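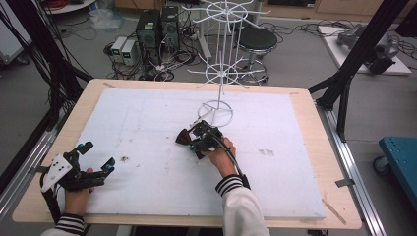 Unit 4. Inventory Valuation: Lower of Cost and Market

Inventory is carried at cost unless market value has fallen below it. The test is applied item by item or by category; the method chosen must be used every period.

Gornby holds one category at a cost of $3,825. Market value at the January closing is $3,000. The write-down is $825, charged to cost of goods sold. Freight-in of $132 is already part of cost and is not added again.

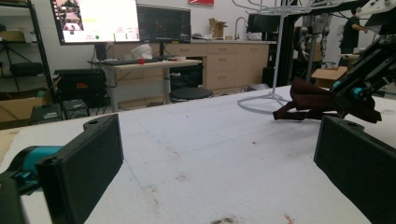
One reader of the earlier handout objected that freight should be expensed when paid. That treatment understates inventory whenever goods remain unsold at closing.

Problem set 2 is due 14th May.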